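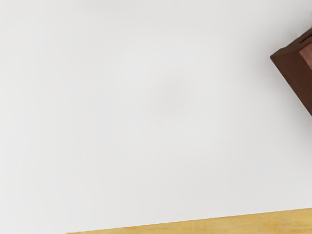 News > Technology > Home and Work

Silix says household robots still struggle with drawers and boxes

2024-05-12

Silix, a small software firm in Durnness, has published results from a set of simulated chore tests and says robot arms are not ready to be left alone with everyday household jobs.

The tests put a single arm at a table and gave it 54 short chores. They included pulling open a drawer, moving a light object from one spot to another and closing a lid. Each chore was repeated 1,000 times in simulation with the furniture shifted a little between runs. The company said the arm did best when the object stood in the open and had a simple shape. Results fell sharply when it had to work close to something large.

"Reaching is mostly solved," the company wrote in its report. "Reaching into a narrow space beside a box, and coming back out without knocking the box, is still hard."
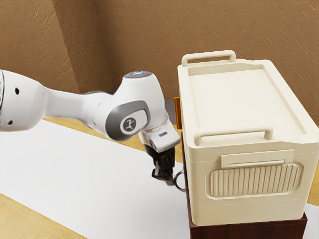

Silix did not give an overall score. It sorted the chores into groups by how often the arm finished them without a restart. Only five chores made the top group, and all of them involved picking up one item and setting it down again. Jobs with two steps, such as opening a drawer and then putting something in it, were mostly in the lower groups. The report says the usual cause was a poor grip at the first step that the arm did not notice until the second.

Drawers and doors get a chapter of their own. A handle that a person would hook with two fingers without looking can be approached by a gripper from several angles, and the report found that many of those angles let the handle slip partway through the pull. Shiny metal was a further problem for the software that judges distance.

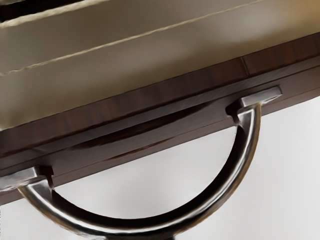
Curved handles gave more trouble than straight bars. Silix said it plans to add more handle types to the next round and to test a version of the control software that checks its grip before pulling.

The work was paid for in part by Drellthorpe, a chain of home goods stores that wants to know if machines could restock low shelves and tidy display kitchens after closing. Drellthorpe began looking at the idea in February. The company said it has no date for a trial in a store and will wait for tests on real equipment.

Ntuli, a design studio that advises the chain on store layout, said shops may end up changing their fixtures before the robots improve enough to handle the old ones. It suggested wider gaps between stacked goods and plain bar pulls on display drawers.

Silix said the full list of chores will be available to other developers free of charge.

Related stories
Drellthorpe to redesign its display kitchens
Durnness warehouse adds a second sorting line
Are robot vacuums worth the repair bills?
What shop workers want from automation

We use cookies to remember your settings and measure traffic. By continuing to use this site you agree to our cookie policy.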